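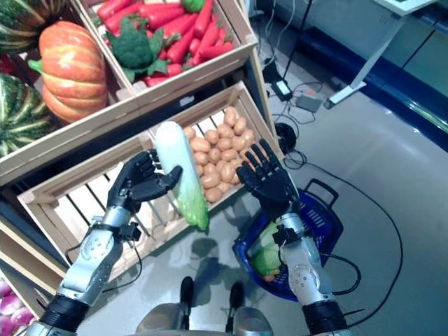
Abb. 1: Chinakohl zwischen zwei Roboterhänden, darunter eine Kiste mit Kartoffeln

Versorgungsinfrastruktur II – Skript zu Einheit 4
Hausanschlüsse und Netzübergabe bei Neubaugebieten
Bearbeitung: Salamatu Igwe, Onyekachi Tamuno

4.1 Gegenstand der Einheit
Behandelt wird der Weg von der Anschlussanfrage bis zur Übernahme der Leitungen durch den Netzbetreiber. Durchgehendes Übungsbeispiel ist das Wohngebiet Wullivlow mit 80 Wohneinheiten und einem Nahversorgungsmarkt. Die Druckverhältnisse im Bestandsnetz gelten als bekannt (Einheit 3).

4.2 Begriffe
Anschlussleitung: Verbindung zwischen Verteilnetz und Hauptabsperreinrichtung des Gebäudes.
Übergabepunkt: vertraglich festgelegte Eigentumsgrenze. Sie fällt nicht zwingend mit der Grundstücksgrenze zusammen.
Arealnetz: Netz hinter einem gemeinsamen Übergabepunkt, das im Eigentum des Grundstückseigentümers oder eines Dritten verbleibt.

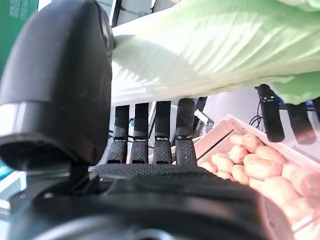
4.3 Bedarfsermittlung
Für die Wohneinheiten wird mit Gleichzeitigkeitsfaktoren gerechnet, Tabelle siehe Anhang B. Der Markt ist gesondert anzusetzen, da Kälteanlagen und Beleuchtung eine hohe Grundlast erzeugen. Die beiden Lastgänge sind zeitgleich zu überlagern. Eine Addition der Einzelspitzen führt zur Überdimensionierung des Transformators.
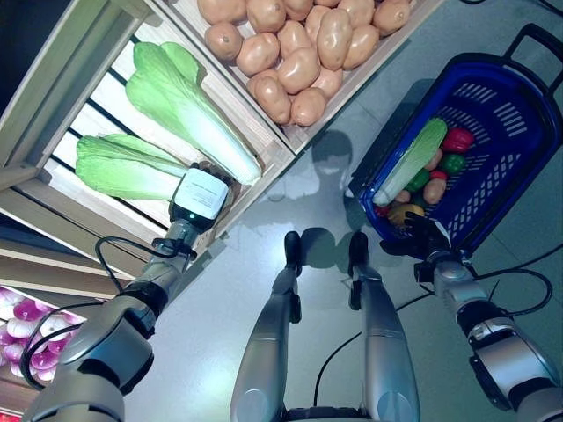
Liegt die so ermittelte Leistung über der freien Kapazität der Ortsnetzstation, ist eine neue Station vorzusehen. Deren Standort muss vor der Straßenplanung feststehen – eine spätere Verlegung zieht in der Regel die gesamte Trasse nach sich.

4.4 Trasse und Verlegung
Im Beispiel ist die Haupttrasse 1000 m lang. Wasser, Strom und Telekommunikation liegen im gemeinsamen Graben, Mindestabstände nach Anhang C. Kreuzungen mit der Entwässerung sind möglichst im Winkel von 90 Grad auszuführen und im Bestandsplan einzumessen.

4.5 Übernahme oder Arealnetz
Bei Übernahme prüft der Netzbetreiber Druckprobe, Einmaß und Materialnachweise. Fehlt ein Nachweis, bleibt der Abschnitt beim Erschließungsträger. Beim Arealnetz entfällt die Übernahme, Wartung und Störungsdienst sind dann dauerhaft zu finanzieren.
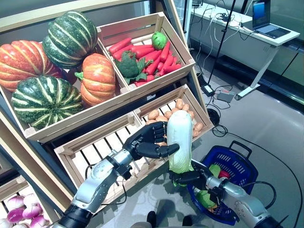 Abb. 2: Auslage mit Kürbissen, im Vordergrund ein Chinakohl in zwei Roboterhänden

4.6 Aufgaben bis Oktober
a) Lastgang für Wullivlow aufstellen und Transformator auswählen.
b) Übergabepunkt für den Markt festlegen und begründen, Umfang höchstens 2 Seiten.
c) Beide Eigentumsmodelle aus 4.5 gegenüberstellen.
Abgabe bei Chibuzor Idahosa.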